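**Gaete folding work stool, 3 Aug 2024**

Bought this in November, used it most days since, so figured it's time. Short version: good stool, bad feet.

Comes flat in the box. 7 bolts, one hex key, no instructions to speak of (one drawing, tiny). Took me 40 minutes and I'm not handy. Seat is firm. Really firm. Fine for soldering or mending, not for a movie.

Height goes in 5 steps. Lowest one is useless unless you're a kid. I live on the fourth. The pin sticks a bit, wiggle it and dont force it.

Compared to the Jalumis I had before: heavier, way less wobble, uglier. The Likidwood one at my sister's is nicer looking but she paid some 100 dollars more and hers creaks.

Feet: plastic caps, two fell off by spring. Emailed Gaete, got new ones, one of those fell off too. Glued them now.

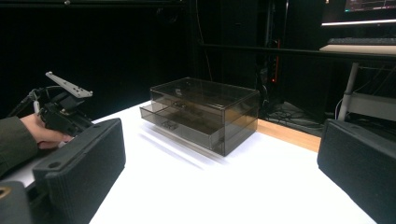 Footrest bar is the best part, keeps my knees level so I can lean in over the bench and use both hands. Nothing to do with looks, it's just at the right hieght. I sit there in long sleeves year round, the olive green ones mostly, and the seat edge hasn't snagged any of them. My old Gisia chair ate two sweaters.

Would buy again, with better feet. 4 stars.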